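The case against the dish cupboard

Last updated 27th July

Most advice on plates assumes a kitchen with a cupboard in it. I rented a room in Sirunthorpe for three years under a different assumption: one shared kitchen, one shared shelf, and no guarantee that anything left on the shelf would be there in the evening. Like most lodgers, I kept my own plate in my own room. I still think this is the correct arrangement for a single room, and that the usual objections to it are weak.

The first objection is hygiene. It does not survive much inspection. A plate that has been washed, dried and stood on its edge in a bedroom collects no more than a plate stacked in an open kitchen rack, and it is not exposed to cooking grease. The relevant variable is whether the plate was dry when it was put away. A damp plate on a closed shelf is worse than a dry one on a bookcase.

The second objection is breakage, and it deserves more attention. Ceramic is strong in compression and poor under impact. Plates seldom break in storage. They break in transfer: sink to rack, rack to stack, stack to table. Each transfer over tile or stone is a chance of loss. A room with a bed in it offers the one surface in the house where a short drop costs nothing, and for sorting, wrapping or inspecting dishes I would choose it over any counter.

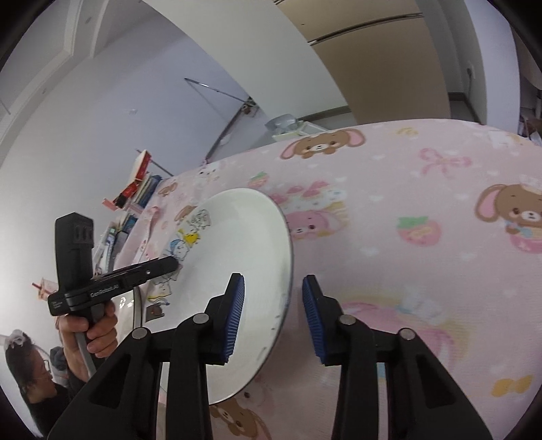 Fleece is particularly suitable. The pile takes up small movements, the rim does not skate as it does on laminate, and grit is easy to see and shake out before work starts. A quilted cotton cover is acceptable. A bare mattress protector is not, as most of them are slippery. The print is irrelevant to performance, although a busy one makes a dropped sticker or chip harder to find.

The edge is the other point on which I differ from common practice. Plates laid flat in a pile carry the weight of everything above them on the foot ring, and the glaze of each one is scratched by the unglazed ring of the next. Stood upright, a plate carries only itself. It does need support on both sides, and it should be turned by the rim, where the grip is positive and the decorated area is left alone.

Decoration brings me to the third objection, which is that a plate kept in a bedroom stops being a plate. People put stickers on it. Cartoon characters appear, then numbers, then more characters, and soon it is on display and eating from it is out of the question. I accept the observation and dispute the conclusion. An object may change function without having been wasted. My own Billar side plate cost less than a sandwich and has held keys, coins and a candle for longer than it ever held food. The only technical caution is that a plate with stickers on its face should be retired from meals, as ordinary adhesive is not made for contact with food or for repeated washing.

What I do not recommend is buying equipment. The Derkach upright rack holds 2 plates and occupies the footprint of a shoebox. Gellex putty holds well but leaves a residue on matte glaze. A folded towel and a wall do the same work.

The cupboard is a good answer for a household that owns many dishes and eats together. A person in one room has neither condition, and should stop apologizing for the plate on the bed.

Comments (3)

rimfire: Agree on edge storage, disagree on fleece. Static pulls lint onto the glaze and you end up rinsing everything again.

Old Lodger: The shelf problem is real. I lost two bowls and a lid in one September.

m_tuck: Residue from the putty comes off with cooking oil and a soft cloth. Leave it on for a few minutes first.

Contact | Copyright the author, all rights reserved | Back to top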